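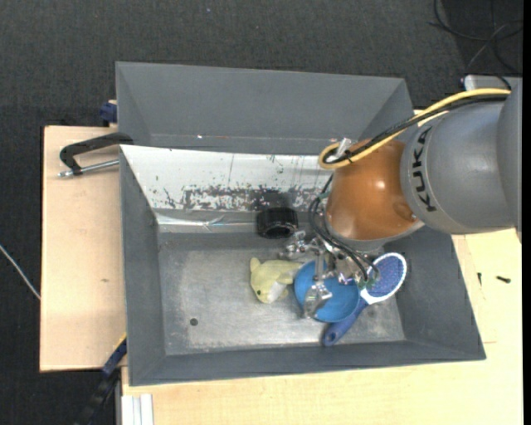 Posted by aisle_seat_annie in Family Stages > Shows for Kids
Tags: puppets, under 8s, matinees

Took both of mine to The Lantern Goat at the Bermúdez last weekend and I need to talk to somebody about it who isn't my husband, because he fell asleep before the goat even showed up.

Quick background. My son is five and my daughter is ten, so finding one show for the two of them is basically my part-time job. The Lantern Goat is the new one from Stamomeo, the puppet company that did the whale show a couple of years back. It runs an hour and a bit with no intermission. Five-year-old was glued to it. Ten-year-old said it was "fine" and then sang the river song all the way to the parking garage, so you tell me.

The songs are the best part (the river one, and the one where the onions complain about the soup). The goat is worked by two people and I forgot they were there almost right away! My one gripe is the storm. It's LOUD. My son climbed into my lap and a little girl in front of us had to be carried out. Has anyone else been? Do they warn you about it somewhere and I missed it?

Reply from mezzanine_mike
We went opening weekend. There's a line about "sudden sound" on the website but you have to scroll way down past the parking stuff. I didn't think the storm was that bad, to be fair. Kids like a scare. Mine are six and eight and they talked about it the whole ride home.

Reply from tutu_and_two
Hard disagree, Mike. My four-year-old was shaking. I don't mind a scary bit if there's a build-up so they can see it coming, but this one goes from a lullaby straight to thunder. We were in row C too, right by the speaker. An usher was sweet about it and let us stand in the back until it was over, then found us two seats on the aisle.

Reply from aisle_seat_annie
Oh no, poor kid. Row C would do it. We were in H and it still made me jump.

Reply from oldpropshop
I did props for community shows for years, so forgive me, I was watching the stage more than the story. The boat turning into the mountain was lovely work. What I didn't love was the second half, where they stop trusting the puppets and start explaining everything through the narrator. We can see the goat is sad. You don't have to tell us the goat is sad, twice, in rhyme.

Reply from mezzanine_mike
My six-year-old did not know the goat was sad. The rhyme helped.

Reply from oldpropshop
Ha, okay, I'll give you the first rhyme.

Reply from rushlinerita
Can we talk prices? I paid 30 a seat and thought that was okay for puppets this good, but then there was a fee on top, and the lap ticket for the baby wasn't free like it used to be. For a family of five it adds up quick. The Pevico does a pay-what-you-can morning for every kids' show and I wish the Bermúdez would copy them.

Reply from tutu_and_two
The Pevico is also a much smaller room, though. I looked it up once and the Bermúdez has 580 seats. That's a lot of house to heat. I'd still take the Pevico for the little ones — you're never far from the stage and the lobby has space to run.

Reply from rushlinerita
Sure, but 580 seats and the balcony was closed when we went. Open it up and sell it cheap!

Reply from stagedoor_dad
Anybody tried Stamomeo's other show, the one at the Drivinum in January? It's supposed to be for older kids, no narrator at all. My daughter is eleven and has announced she's done with "baby theater," so I'm looking for something to change her mind before she's lost to me forever.

Reply from oldpropshop
Saw it in a tryout. It's slower and kind of strange, and I liked it a lot better than the goat. Eleven is about perfect. I would not bring a five-year-old.

Reply from aisle_seat_annie
Ooh, that might be one for me and my daughter while the little guy stays home with Sleepy. Do you know if they've put tickets up yet?

Reply from stagedoor_dad
Not when I checked this morning. I'm on their mailing list, so I'll post here when they do.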